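Part 3: Setting Up Your Sorting Table at Home

Okay, you've read the first two parts, you've got your box of Geston shapes, and you want to get playing. Me too! I've set this activity up more times than I can remember (kitchen, porch, my sister's hallway once) and this is the order that works for me.

Before you start

Wash the pieces even if they look clean. Warm water and a drop of dish soap, then lay them on a towel. Don't put them in the dishwasher. I did that with my first set and the triangles came out looking like melted cheese.

CAUTION: The small pieces are not for kids under three. If you have a baby crawling around, set up on something high and check the floor when you're done.

Setting up

1. Pick your spot. You want a flat surface that doesn't wobble, at a height where your child can see all the pieces without climbing on anything. Mine is next to the window, best at 9 in the morning before the sun gets in everybody's eyes.

2. Put down a board or tray. It gives the game an edge, and kids are surprisingly good at keeping things inside an edge once you show them. I like a plain one with no pattern printed on it.

3. Take out up to 8 pieces. I know, I know, the big Vurkcombe box has 37 and they all want to come out at once! Leave the rest in the bag, and leave the bag in another room if you have a grabber like mine.

4. Spread them around a little. Don't line them up and don't sort them yourself (it's so tempting), that's the child's job.
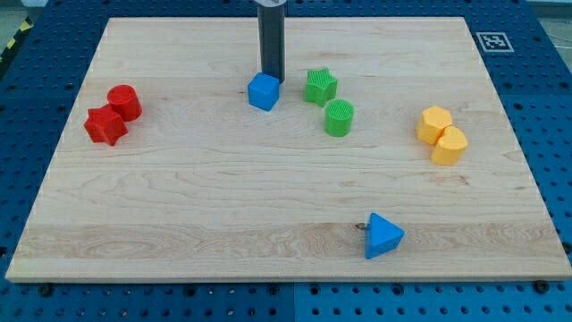 Colored shapes on a wooden board, ready for sorting.

5. Sit down beside your child, on the same side of the table. When I sit across, mine thinks it's a test and starts handing me things.

6. Pick up one piece, say its color, and wait. That's the whole opening. "Red." Then zip it. Give it a good long while, longer than feels comfortable.

7. If a match comes, great, say the color again and carry on with the next one. If it doesn't, find the match yourself and put the two together without making a fuss.

NOTE: Color first, shape later. Janaína Siqueira, who ran the parent group I went to, had us do color for the whole of October before anybody even said the word "cylinder." I thought it was slow. My son was fine with it.

Making it harder

Once color is easy, try calling out shapes, or hide one piece under a cup and ask what's gone. We also play one called Broker, where you trade me a star for something round and we haggle over it. There's a longer version of Broker in Part 5, with the rules for two kids.

Putting away

8. Call time while it's still fun. For us that's usually after ten minutes, sometimes four.

9. Let your child drop the pieces back in the bag one at a time. The Ots drawstring bags are fine for this, just cut the cord short first.

CAUTION: Long cords and little necks don't mix. Trim it or take it out altogether.

If a piece goes missing, check the couch, then the dog's bed. Part 4 covers replacement pieces and how to order them singly.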